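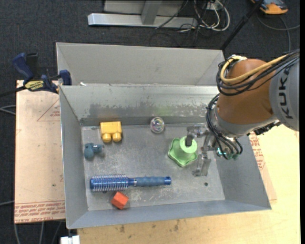
Which cage is suitable for a pair of canaries?

A pair of canaries should be given a cage that is longer than it is tall, with a clear flying distance between perches at each end. The Wiltow Flight Cage is made for 2 small finches or canaries and measures 96 cm in length.

Wiltow Flight Cage

The Wiltow Flight Cage is supplied by Dreklow for the indoor keeping of canaries, zebra finches and other small seed-eating birds. It is suitable for permanent housing and may also be used as a resting cage for birds that spend part of the day in an outdoor aviary. It is not suitable for budgerigars, cockatiels or other birds of the parrot family, whose beaks may damage the door catches.

Canaries fly from side to side and make little use of height. Tall, narrow or round cages are therefore not included in the Dreklow range. The bars of the Wiltow run vertically on the long sides and horizontally at the ends, and are spaced so that an adult canary cannot pass its head between them. Keepers of very small species, such as waxbills, should ask for the fine-bar version when ordering.

Doors and access

The cage has a large front door for cleaning and for placing a bath, and two smaller sliding doors at feeding height. All doors close with a spring catch. A nest box opening is provided at the left-hand end and is covered by a removable panel when not in use.

Perches and feeders

Each cage is delivered with 4 perches in two thicknesses, two seed hoppers and one drinker. Perches should be fixed so that droppings do not fall into food or water, and so that the tail of the bird does not rub against the bars. Customers are advised to add one or two natural branches from apple, hazel or willow that has not been sprayed. Plastic perches of a single thickness are not recommended for daily use.

The Griretti clip-on bath and the Kuroda cuttlefish holder fit the Wiltow without changes. Both are sold separately.

Placing the cage

The cage should stand at chest height with one long side against a wall. It should be kept away from radiators, open windows and kitchens, where fumes from overheated non-stick pans can be fatal to birds. Morning light is welcome, but a part of the cage must always be in shade. Canaries need a regular night, and the room should be dark and quiet from early evening in winter.

Male canaries that are kept for song are often housed alone, each in its own cage and within hearing of others. Two males should not be placed together in the Wiltow. Where a male and a female are housed as a pair, the dividing panel should be fitted until the birds are seen to feed one another through it. The panel is supplied with every cage and slides in from above.

Song may stop during the moult, commonly in late summer, and return as the new feathers are complete. This is normal. A bird that is silent at other times, sits with its feathers raised or breathes with its tail moving should be seen by a veterinary surgeon.

Cleaning

The base tray pulls out from the front. The paper or sand should be changed at least twice a week and the tray washed with warm water and a mild soap. Drinkers must be rinsed and refilled every day. Bleach should not be used on the coated bars. The whole cage may be taken apart without tools for a full wash, and must be dry before the birds are returned to it.

Delivery and assembly

The cage is delivered flat in one carton. Assembly takes 20 minutes and is best done by two people on a carpet or blanket. The printed instructions were prepared by Janaína Evangelista, bird housing adviser at Dreklow, and a large-print copy can be sent on request. Orders placed in November are held for collection or delivery on a date chosen by the customer.

Spare parts

Trays, perches, door catches and hoppers may be ordered singly. Please state the colour of the cage and whether it has standard or fine bars. Questions about spare parts should be sent in writing to Cleiton Coutinho, Customer Services, Dreklow.

Also in this range: Wiltow Stand, Wiltow Night Cover, Wiltow Nest Box (external).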